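Ein paar Gedanken zum Pokalspiel der Frauen vom Bulirthorpe SC gegen Baro. Wird ein längerer Thread, wer nur das Ergebnis wissen will: 2:1 nach Verlängerung, Bulirthorpe steht im Viertelfinale.

Zuerst die Zahl, die alle posten. 1122 Zuschauer. Im Hinspiel der Liga gegen denselben Gegner waren es 700. Das Stadion hat eine überdachte Seite und drei Seiten Wetter, und es hat ab der Pause geregnet.

Eintritt war 5 Euro, Kinder frei. Am Eingang Süd war nur ein Drehkreuz offen, deshalb standen beim Anpfiff noch viele draußen. Ich auch. Die ersten acht Minuten kenne ich nur aus der Aufzeichnung.

Zur Aufstellung: Mojtaba Najafi hat umgestellt, auf Dreierkette. Das hatte er im Januar im Test schon einmal probiert und danach wieder gelassen. Diesmal mit Morelli als mittlerer Verteidigerin, die sonst auf der Sechs spielt.

Der Gedanke dahinter war gut zu erkennen. Baro läuft vorne mit zwei Spitzen an, und gegen zwei Spitzen hat Bulirthorpe in der Liga den Ball hinten kaum kontrolliert bekommen. Mit drei Spielerinnen in der letzten Linie war immer eine frei. Meistens die linke.

Das Problem lag davor. Ohne Morelli im Mittelfeld hat niemand die zweiten Bälle geholt. Baro hat das nach einer Viertelstunde gemerkt und nur noch lang gespielt. Das 0:1 fällt genau so: langer Ball, Kopfballverlängerung, der Abpraller liegt 20 Meter vor dem Tor, Schuss, drin. Die Torhüterin sieht den Ball spät, ihr würde ich da nichts vorwerfen.

Danach bis zur Pause sehr wenig. Ein Freistoß aus halbrechter Position, ein Kopfball übers Tor. Baro hätte in der Phase erhöhen können, hat aber zwei Konter schlecht ausgespielt.

Zur Pause hat Najafi nicht gewechselt, aber Morelli eine Reihe nach vorne gezogen, sobald Bulirthorpe den Ball hatte. Gegen den Ball blieb es bei fünf hinten. Das ist viel Laufarbeit für eine Spielerin, und am Ende der Verlängerung hat man es ihr auch angesehen.

Der Ausgleich kommt nach einer Ecke, der dritten hintereinander von derselben Seite. Zweimal kurzer Pfosten, beim dritten Mal lang. Hinten steht die Nummer 14 komplett allein und schiebt ein. Im Stadion war kurz unklar, ob die Fahne oben ist. War sie nicht.

Zu den Beschwerden aus Baro, es sei Abseits gewesen: Ich habe mir die Szene mehrfach angesehen. Am kurzen Pfosten steht eine Verteidigerin, die das Abseits aufhebt. Aus der Kameraposition auf der Haupttribüne ist das nicht ganz sauber zu beurteilen, aber ich hätte das Tor auch gegeben.

Über den nicht gegebenen Elfmeter in der 83. Minute kann man dagegen streiten. Die Stürmerin von Baro ist zuerst am Ball und wird danach getroffen. In der Liga ist so etwas in dieser Saison schon gepfiffen worden. Bulirthorpe hatte da Glück.

Verlängerung. Beide Teams müde, der Platz inzwischen tief. Das 2:1 ist ein Eigentor nach einer flachen Hereingabe von links. Kein schönes Tor, aber der Spielzug davor war der beste des Abends: fünf Stationen, vom eigenen Strafraum bis zur Grundlinie, keine Spielerin mit mehr als zwei Kontakten.

Najafi danach am Spielfeldrand: "Wir haben in der ersten Halbzeit zu viel Respekt vor dem langen Ball gehabt. In der Pause haben wir nur über die Abstände gesprochen, sonst über nichts." Auf die Frage, ob die Dreierkette bleibt: "Das entscheidet der nächste Gegner."

Ich würde sie in der Liga vorerst nicht spielen lassen. Dafür fehlt eine zweite Sechs, und die Verletzte auf der Position kommt frühestens in vier Wochen zurück. Gegen tief stehende Gegner braucht man hinten auch keine drei.

Noch etwas zum Umfeld. Der Verein überträgt die Heimspiele der Frauen seit dieser Saison selbst, zusammen mit dem Podcast Femness. Eine feste Kamera, ein Kommentar, dazu in der Pause Gespräche. In der Spitze haben bis zu 700 Leute zugesehen. Für ein Spiel, das sonst nirgends läuft, finde ich das ordentlich.

Der Ton war in der ersten Halbzeit zu leise, ab der Pause ging es. Was fehlt, ist eine Einblendung mit Spielzeit und Stand. Wer später dazukommt, muss warten, bis es jemand sagt. Das habe ich den Leuten auch so geschrieben.

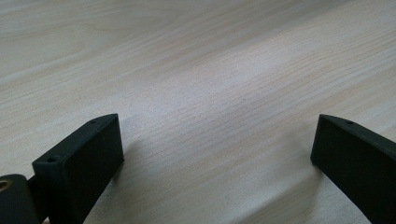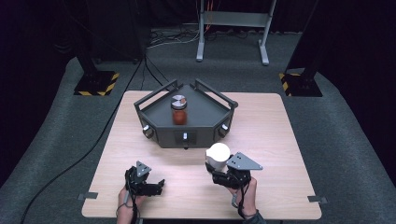 Zur Auslosung: Im Viertelfinale sind noch zwei Erstligisten dabei. Bulirthorpe hat als unterklassiges Team auf jeden Fall Heimrecht, falls einer davon gezogen wird. Sportlich wäre mir ein Zweitligist lieber. Für die Kasse ist es umgekehrt.

Falls es wirklich ein großer Gegner wird, muss der Verein die Sache mit den Eingängen klären. Ein zweites Drehkreuz im Süden wäre das Mindeste, und der Vorverkauf sollte früher anfangen als drei Tage vorher.

Frage kam schon mehrfach: Nein, Morelli ist für das nächste Ligaspiel nicht gesperrt. Die Gelbe Karte war ihre erste im Pokal, und die wird getrennt von der Liga gezählt.

Auch gefragt: die Auswechslung in der 70. Minute. Die rechte Außenbahnspielerin ist ohne Hilfe vom Platz gegangen und saß danach mit Eis am Oberschenkel auf der Bank. Mehr weiß ich nicht, vom Verein gibt es dazu noch nichts.

Korrektur zu oben: Die Ecke vor dem 1:1 war die vierte in Folge, nicht die dritte. Die erste wurde wiederholt, weil der Ball nicht im Viertelkreis lag. Danke für den Hinweis.

Das nächste Heimspiel in der Liga wird um 14 Uhr angepfiffen, wieder mit Übertragung. Ich bin dort und schreibe danach etwas zur Aufstellung.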